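Section 5. Hand-held grippers at the shared table

Before the Clutum system was brought in at Vamcombe, tray handling was learned by watching a colleague. Staff now show each task with a hand-held gripper, and the recordings are used to set up the automatic cell. Your job title and break times stay the same — what changes is that part of each shift is spent at the table.

5.1 Starting a task

1. Clear the table and place one tray in the middle. It may lie at any angle.
2. Open the laptop and select the task number. Tray tasks start at 1288.
3. Hold the gripper with its fingers apart and pointing towards the tray.
4. Wait 2 seconds, then begin.

Note: Two people may work at one table if each has a gripper. Agree who moves first.

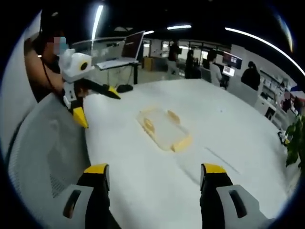
Fig. 5. Transparent tray with pale yellow rims on the table, beyond the gripper fingers.

5.2 During the shift

5. Take hold of the tray by its rim and move at your normal pace. Speed is not scored.
6. After 200 recordings, stop and hand over to the next person.
7. Report worn finger pads to the Shirima desk.

Caution: Keep loose cables away from the fingers.

Caution: Do not lean on the table while a colleague is recording.

Recordings are not used for appraisal. Questions about rotas go to your shift lead, as before.

Nadeo, issue 2, 8/15/21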